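Pranlow bag set - FAQ

Last touched 25 January 2023. Short answers, written between sessions. If yours isn't in here, use the form at the bottom.

What is Pranlow?

A set of recorded demonstrations of a two-armed robot handling soft bags. Person teleoperates, robot does it, we save everything: arm joints, finger joints, cameras, the text prompt. Goes into training a policy for Brelorel, which is the model side. Pranlow is just the data.

How many episodes?

Attempted 3,596 that we kept. 307 more are in the rejected folder. Target was 4,000 kept and we're not there yet. Soon.

Why bags? Why not cups like everyone else

Cups are rigid. You know where the handle is after you grab it. Cloth goes wherever it wants, folds over, hides its own corners. We wanted the set to be mostly that problem.

What are the tasks?

9 prompts at the moment. Main ones: pick up a corner, flatten the bag, find the strap, put a small item in, hand the bag from left to right. Full wording is in prompts.txt, please use that wording and not your own version. The model reads the text.

Can I drop the wrist cameras and train on the head view only?

You can. Some people did for the first version. We wouldn't. In the head view the fingers cover the exact bit of cloth you care about, and wrist views are where you see whether it's a pinch or just a touch.

What do the camera views look like?

Three close views and one wide, black bag:

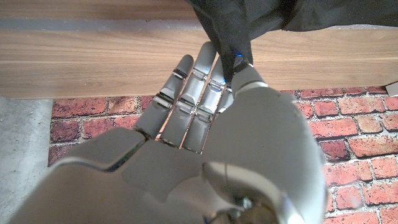
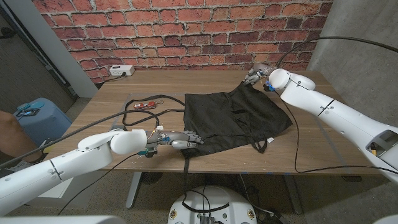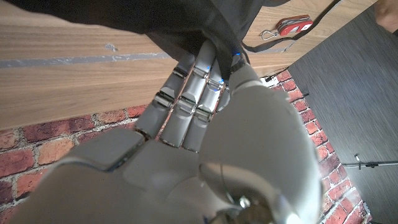
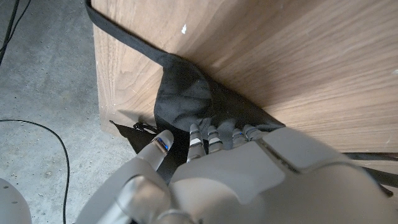 Are the streams synced?

Yes, to the arm clock. Each camera has its own timestamp file as well. If you resample, resample from the timestamps, don't go by frame index, the wrist streams drop a frame now and then and index will drift on you.

What counts as a good demonstration?

Operator does what the prompt says, in one go or with a normal recovery. Normal recovery = slip, regrab, carry on. We keep those. We like those. A policy that has only seen perfect grabs has no idea what to do when the corner gets away from it.

What gets rejected?

- arm stopped by the safety limit
- prompt and action don't match (said left, did right)
- a camera died part way
- operator gave up and parked the arms
- long pause at the start, more than a few seconds of nothing

Last one is trimmed instead of rejected if the rest is ok. We were throwing those out in the begining, which was a waste.

Do failures get released?

Yes, separate folder with a reason code each. Don't mix them into imitation training unless you know why you're doing it. Good for training a success detector though.

How are the hands controlled?

Glove for the fingers, tracked controllers for the arms. Finger retargeting is per operator, so there's a calibration file per session. Load the right one. Loading the wrong one won't crash anything, you'll just get thumbs that are a bit off and spend a day wondering.

Is there touch data?

Not in this release. Motor current on the finger joints is there and it's a decent stand-in for knowing when you've made contact. Noisy on thin cloth. Smooth it first.

How long is one episode?

Depends on the prompt. Corner pickup is short, item-in-bag is long and quite boring to watch. We don't cut long ones down. If your loader has a fixed window, chunk it on your side.

Do you reset the bag between episodes?

Yes, by hand, and on purpose not the same way each time. Toss it, bunch it, fold it in half, leave the strap underneath. Operators have a card with start states and go through it in shuffled order. Early sessions didn't have the card and you can tell, way too many flat starts. Those are tagged v0, filter them out or downweight.

Should the table be cleared?

No. Leave the usual small stuff around. It moves between sessions and that's fine. Only rule is nothing the arm could hit hard and nothing breakable.

My policy goes for the strap every time, even for corner prompts. Why

Seen that. Strap episodes are over-represented in the first third of the set. Balance by prompt, then shuffle. If it still does it check that your text encoder isn't frozen on an empty string (we did this. twice).

Does it transfer to the Margaritis gripper?

Not directly. That one has two fingers, the hand here has a thumb and four fingers, the action space is different. The images may still help for pretraining. Someone on the list got something out of it using wrist views only, small gain, would like to see it repeated.

Is there a test split?

Yes, and it is split by session, not by episode. Please don't reshuffle it. Two neighboring episodes look nearly the same and your numbers will come out too good.

What's Plekholm then?

The annotation tool. Runs in the browser, shows all views side by side, you mark contact, lift, release. Marks are saved as plain text next to the episode. It's slow on long episodes, known problem, reload the page.

Can I contribute episodes?

If you have the same arms and hands, yes. Send one small session first, we check calibration and timestamps, then the rest. Different hardware: not for this set, sorry. Ask again when the next version is out.

License?

Free for research. Commercial use, write first. There's a text in the root folder, that one counts and not this line.

How do I report a bad episode?

Form below. Give episode ID and which camera. "The video looks weird" we can't do anyhting with. We fix labels in batches so don't expect it same day.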